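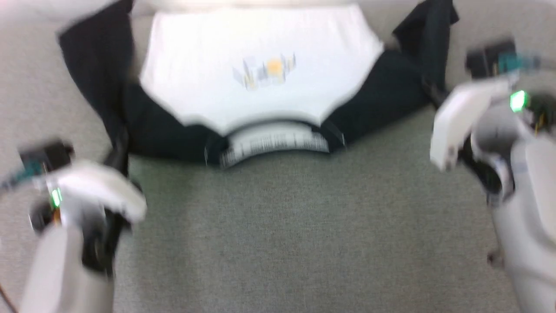 *T-shirt laid flat, collar toward the base, both grippers open.*

**August, 7:40 a.m.**

Budget draft is due to Mechthild at the end of the month, so I am using these entries to keep the numbers and the reasons in one place. Last year's request was a spreadsheet with no notes, and I spent two days in spring working out why I had asked for four of something.

Current state of the folding station: two arms, one head camera, one camera-sized module per wrist, one gray work surface. The black-and-white shirt is still the standard test garment. It has high contrast between the body and the front panel, a small print in the middle, and a label band inside the neck that gives a usable orientation cue when the picture is sharp. When the head view smears, the label text goes first and the print goes next. The edges of the black fabric hold up longest.

That puts the head camera at the top of the list. I had it fourth in July.

**10:15 a.m.**

Two quotes in for the camera.

Flotero: global shutter, color, fixed lens, 732 each. Lead time 16 business days. Bracket not included. Their drawing shows a four-hole pattern that does not match our head plate, so add an adapter.

Hrynyshyn: cheaper by 106, rolling shutter, higher resolution. In stock. Bracket included.

I don't want the resolution. We downsample everything before it goes to the policy, so the extra pixels would be thrown away at the first step. Shorter exposure is what I'm paying for, and the Flotero unit has the larger pixels. It will also need more light than we have over the surface now, so lighting becomes a dependent line. If the camera gets cut, the lights can be cut with it. If the lights get cut, the camera should not be bought. I have to write this in the request in plain words or purchasing will approve the first half and reject the second.

Quantity two. One installed, one on the shelf.

**11:30 a.m.**

Went over cables with Dela. She keeps the fault log and I should have asked for it a month ago. It has 40 entries for the station. She had already sorted them by cause: connector problems lead by a wide margin, then finger wear, then software, then a short tail of things logged once each.

The connector entries are nearly all at the wrists. The teal cables run outward from the wrist modules, and the strain relief is whatever we tied on at the time. Dela's proposal is to buy made-up cables in one length, with overmolded ends and a locking collar, and to replace the set on a schedule. Mine was to buy a better crimper and keep making our own. Hers costs more on paper. Counting the hours in the log, hers is cheaper before the second replacement. I changed the line.

She also wants a proper cable guide for each forearm. Wotum makes a clip-on one in three diameters. I need to measure our forearm at two points before ordering; the catalog gives an inner diameter with no tolerance. Write to them.

**1:50 p.m.**

Fingers. The present white ones are fine on thick cotton. On thin knit the pickup rate drops, and I have been blaming the grasp planner. Dela thinks it is the tip: too blunt to get under a single layer on this surface. Possible. Test before buying anything:

- same shirt, same start pose, present tips
- same shirt, thin tape on the inside faces
- same shirt, one pair of tapered tips from the Wotum sample box

If tapered wins clearly, budget for three pairs. If it's close, leave it out. I'm not putting a line in on a hunch; Mechthild asks for the test sheet and she is right to.

Start pose matters more than I had allowed for. With the collar nearest the base and the sleeves out to the sides, both arms have a symmetric approach. Rotate the shirt a quarter turn and one arm has to reach over the other's workspace. A wider base spacing would help, but that means a new mounting plate, new calibration, and throwing out part of the recorded data. Parked until next year. Note it in the request as a known limit so it doesn't arrive as a surprise.

**3:20 p.m.**

Work surface. I like the present material: fine texture, low glare, doesn't let the fabric skate. Trouble is that it is one piece, and a spill or a cut means replacing all of it. Stuvgate has a modular panel with a similar woven face. Asked for a sample in gray. If the color is noticeably off from ours I would sooner keep the old one, because a background change will cost us more in retraining than the panels save. Low priority. Zero in the draft for now, comment field filled in.

Spare arm: no. I keep wanting to add it and each time the figures say no. Downtime on the arms themselves is small compared with what hangs off them. A service contract covers the joints, and the vendor's loaner period is acceptable. What we need spares of is the cheap end: cables, tips, wrist modules, screws for the forearm covers.

**4:45 p.m.**

Short call with Mechthild. Her points, as noted:

- Split the request into replace, improve and hold. She will defend the first without discussion, the second with data, the third not at all this year.
- She wants running cost per year next to purchase price for every line. I have it for the cables and nothing else.
- Lights and camera to be entered as one line with one number. That solves the dependency problem better than my paragraph did.
- She asked what happens if we get half. Answer I gave: cables first, camera and lights second, nothing else. I still agree with it two hours later.

She also asked whether the second camera is really a spare or a second viewpoint waiting to happen. Spare. I said so, and I'll put it in writing, which will stop me from mounting it.

**6:10 p.m.**

Draft order as it stands:

1. Wrist cables, made up, with guides (replace)
2. Head camera, two units, adapter, lights (improve)
3. Wrist module, one spare (replace)
4. Finger tips, pending test (improve)
5. Surface panels, pending sample (hold)
6. Base spacing (hold)

Still open: forearm diameter, exposure setting with the present lights for a baseline, Flotero's price for two, whether the adapter can be cut in-house. Dela has the calipers.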